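## Shirt folding - the questions I keep getting

**Do I need a folding board?**

Nope. I bought one years ago and it lives behind the wardrobe. A clear table does the job, as long as it's wider than the shirt with the shoulders spread out.

**Buttons done up or not?**

I do the top one, the middle one and the last one. Haiyan Su emailed to say she does every single button, and good on her, but I've got 8 shirts to get through on a Sunday night and I'd like to see the end of the footy.

**Which way up do you fold?**

Face down, sides in, sleeves back along the body, then the bottom up to the top. Flip it over and the collar's facing you - much nicer to find in a drawer.

**My checks never line up. What am I doing wrong?**

Probably nothing! Plaid shows up every little wobble that a plain shirt hides. I pick one stripe near the shoulder and fold along that, and if the other side ends up a finger out I let it go. Give it a gentle tug across the shoulders before you put it away.

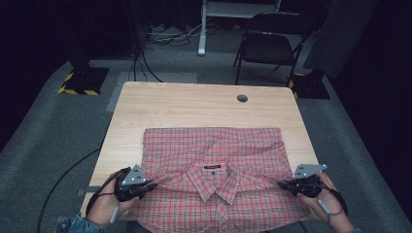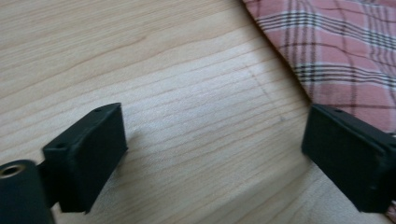
**Does this work for flannelette?**

Yep, but it's bulkier, so I fold the bottom up once and stop there. Three folds and you've got a brick that won't fit in anything.

**Hang or fold for linen?**

Hang. I've tried folding it every way I know and I still end up ironing the thing again.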